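The Long Table

Quyên Triệu had the key to the workroom until September, when the lease ran out. She went over after supper to take the last of the pattern paper off the shelves and found Géza Farkas already there, sitting on an upturned crate, eating a pear with a knife.

"I thought you'd given yours back," she said.

"I did. Li-hua left the door on the latch."

He cut a slice and held it out to her. She took it and looked for somewhere to put her bag. For eleven winters you couldn't have set a bag down on that table without moving three other things first. There had been the felt samples for Stavard, and the steam iron, and Wafula's lunch, and the big shears that were always under whatever you were using. Now she could have put it anywhere. She kept it on her shoulder.

"Did Kandunero pay?" she asked.

"They paid 1,873. They owed us two thousand and something. I told them fine."

"You told them fine."

"I was tired, Quyên."

She walked along the side of the table with her hand on the edge. The wood there had gone smooth where people leaned on it. Wai-kit Wei had put the white covering on himself, the second year, after a dye spill, and he had told everyone it would do until they could afford a proper one. He had rounded the corner because she kept catching her hip on it. She had a bruise there for most of one spring. He never mentioned doing it. She came in one morning, walked past the corner, and nothing hurt.

At the desk the two monitors were still on. They were supposed to have been wiped and handed over by noon, and whoever was taking them had not come. She thought about switching them off and then thought it wasn't her job anymore, and left them.

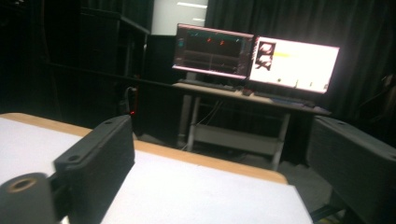

You'd get 300 for the table if you sold it tonight, Li-hua Fung had told them both that morning on the phone, and you'd get nothing for it next week, so please stop being sentimental and call the man. She had said it twice, the second time more slowly. The man had a van and would bring his brother. All they had to do was say yes.

"Are you going to call him?" Géza said.

"Are you?"

He wiped the knife on his trouser leg and folded it. "It won't fit in my place. I measured."

"When?"

"In the spring. Before we'd decided anything."

She laughed at that, and then was sorry, because he looked embarrassed. He got up and stood on the far side of the table from her, the way they used to stand when there was a long piece to fold. They had folded the Te Moana curtains there, all that heavy cloth, walking toward each other and back again until past midnight. He had talked the whole time about his mother's knees. By the end she knew more about his mother's knees than she did about her own father.

"Wafula might want it," she said. "He has the garage."

"Wafula has a boat in the garage."

"He's selling the boat."

"He has been selling that boat since I met him."

She called Wafula anyway. It rang for a long while, and when he picked up there was a television going behind him. She told him about the table. He asked how long it was and she said he knew how long it was, he had slept under it. He said that was true. He asked what Li-hua thought it was worth, and she told him, and he said he could do 100 now and the rest when the boat went.

"He says a hundred," she told Géza.

"Tell him he can have it for the hundred."

"Géza says a hundred is fine."

"Géza says everything is fine," said Wafula, and turned the television down. "Can you two get it down the stairs, or do I have to come?"

They looked at it. It had gone up the stairs with five people and the door off its hinges, and one of the five was Wai-kit, who lived in another country now and had a bad shoulder.

"You have to come," Quyên said.

He said he would be there in an hour. She put the phone away and finally set her bag down, near the rounded corner. Then she went to the shelves for the pattern paper. There were nearly two full rolls left. Géza took the other end without being asked and they unrolled the first one over the white top to see how much of it was any good.

"This bit's fine," he said.

She found a pencil behind the shelf and marked where to cut.

Contact | © Zokix Stories | Back to top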